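MEDIA RELEASE

For use from Monday

The Long Table comes back to Murnton this September, and we've kept the tea urns

Hello from Murnton! I'm Catríona Ó Briain and I run The Long Table, the shared-lunch weekend that takes over Brennan Street every September. My name usually goes at the bottom of these things in small type, but our regular media person is on leave with a new baby (congratulations again, you two) so this year you get me, writing at the kitchen bench at 6.40 in the morning with toast in the other hand.

The short version for anyone on deadline: The Long Table is on again, it runs over two days, it's free to sit down, and bookings for the Saturday lunch open at 9 am on Monday through the Mimier website or over the counter at the Pongate Hall office. If that's all you need, off you go, and thanks for running it.

If you've got a bit more room on the page, keep reading.

What it is

The Long Table started in my second year of living in Murnton, when the bakery on Brennan Street shut and the whole bottom end of town went quiet at lunchtime. I asked the people on my side of the street whether they'd drag their kitchen tables out onto the footpath one Saturday and eat together. They did, and it drizzled, and we stayed until the street lights came on. The next year the other side of the street wanted in, and there was a bit of a to-do over who had the better shade.

Last year we sat 1,197 people over the weekend. I had to ring the council twice to check I'd filled in the right form, as the one I'd been using was meant for street stalls. This year we've closed off Brennan Street from the post office down to the creek end, and we've got room for 122 tables, all of them lent by people who live in the district. We don't hire trestles. I've been offered trestles (good ones, too!) and I keep saying no, mostly because I love seeing what turns up: the card tables, the big old farmhouse ones that take four people to lift, the one with a drawer that still had somebody's spelling homework in it.

How it works

You bring a dish. You sit where there's a gap. You pass things along. We look after the tea, the coffee, the bread and the washing up, and the dishwashing tent is run by the senior netball side from Pongate, who are faster than any machine I've owned and play their music much louder.

Every table has a host, which just means a person who lays the cloth, puts out the pot and says hello to whoever sits down. Hosts get the whole say over how their table looks. Some go all out with flowers and name cards. Others put down a cloth, a teapot and a jar of forks and call it done, and I've had some of my best lunches at those. If you'd like to host, we've still got 28 spots to fill, mainly down the creek end, and you don't have to live on Brennan Street or even in Murnton to put your hand up.
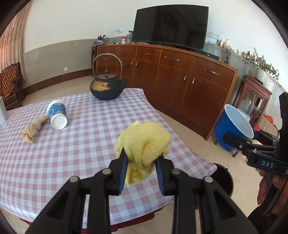

We do ask hosts to set up by 10.30 am and to have a cloth on the table, whatever sort they like. Old bedsheets are fine. Clip the corners down if you're at the creek end, where the wind comes up after lunch and will have your serviettes in the reeds before you've sat down. We learnt that in our third year, and I spent most of the Sunday in borrowed gumboots.

What's new this year

Three of the changes came straight out of last year's comments book, which I do read, all of it, including the page about the pigeons.

The first is a proper tea tent. In past years the urns have been up at the hall and there's been a steady line of people walking back down the hill with hot pots, which made me nervous every single time. The urns are now halfway along the street under their own marquee, and hosts can refill there from 11 am until we pack up.

The second is a quiet row. Four tables at the post office end will be set well away from the music, with a bit more space between the chairs, for anyone who'd like the lunch without the racket. You can book these like any other seat and you don't have to tell us why you want one.

The third is the Sunday supper, and I'm more excited about this than I should probably let on in a media release. It's a smaller evening meal inside Pongate Hall for 270 people, cooked by Dezső Sipos, who some of you will know from the soup van at the Saturday market. He's making his grandmother's bean soup, a big tray of stuffed cabbage, a meat-free version of the same, and a plum cake he won't give me the recipe for. I've asked him three times now. Supper is ticketed to cover the food and the hall, and the price is on the booking page.

When I asked Dezső for a quote for this release he said, "Tell them to come hungry and bring a container." I asked if he'd like to add anything and he said he had onions on. So that's the quote!

The music

We've got the Murnton Primary ukulele group opening at 11.30 am on the Saturday, followed by the community choir, who've been practising in the old wool store with the doors open. After that it's whoever signs up on the board. One song each, please, two if they're short. There's no stage. People stand on the post office steps and everyone turns their chairs around.

The Sunday is quieter. There's a cuppa from 9 am, a walk along the creek at ten, and a swap table for seedlings, jam jars and recipes. Bring something or don't. I've come home from that swap table with a lemon tree, a fondue set and a box of buttons, and I only went over to straighten the sign.

Getting there and parking

Brennan Street will be closed to cars from 7 am on the Saturday until 8 pm on the Sunday. Residents can get in and out by the back lane, and everyone on the street will have a letter in the box well ahead of time. Parking is in the paddock behind the footy oval. If it's been wet, please use the gravel side, because we can't keep asking the same farmer to come and tow people out. The community bus will do a loop from Pongate through the morning and again from mid-afternoon.

The street is flat the whole way along, and there are accessible toilets at the hall and beside the post office. If you need a table of a certain height, or a seat close to the bus stop, put it in the notes when you book and I'll sort it out myself.

Dogs are welcome on a lead. Please don't let them under the dessert tables. Same goes for my nephews.

What to bring

A dish to share that'll feed six, with a label saying what's in it. The label matters more than the dish, so list the nuts, eggs, milk and gluten if they're in there. Your own plate, cup and cutlery if you can manage it, and your name on the bottom of anything you'd like to see again. I've still got nine serving spoons and a lovely blue casserole lid from last year in a box in my hallway, and they'll be on the lost property table from the Saturday morning.

If you can't cook, or you don't want to, bring a bag of oranges. People always eat the oranges.

If it rains

We go ahead in drizzle. If it's properly bucketing down, the Saturday lunch moves into Pongate Hall in two sittings, at 11.30 am and 1.30 pm, and we'll let everyone with a booking know by text before eight that morning. Sunday supper is inside, so it's on no matter what the sky does.

Bookings

Saturday lunch: free, bookings open 9 am Monday at the Mimier website or the Pongate Hall office.

Sunday supper: ticketed, same places, same time.

Hosting a table: ring or drop into the hall office and ask for a host sheet. It's one page and the second side is a map.

Walk-ups are welcome on the Saturday if there are seats left, and we'll squeeze you in if we can, though last year the early tables were full before noon.

For media

I'm happy to talk on radio, though I'd rather do mornings, as I'm with the bread orders after lunch. Photographers are welcome both days. Come and find me at the tea tent when you arrive and I'll walk you along the street and introduce you to the hosts, most of whom love a chat and a few of whom would prefer to be left to their sandwiches, and I'll point out which is which. Dezső will do interviews on the Saturday afternoon only, and he'd like me to say that he won't be discussing the plum cake.

If you're sending a crew, please let me know how many so I can save you seats. You'll be fed. Bring a plate!

Contact: Catríona Ó Briain, The Long Table, care of the Pongate Hall office. The office is open weekdays from 9 am to 1 pm, and there's a mail slot in the side door for after hours.

ENDS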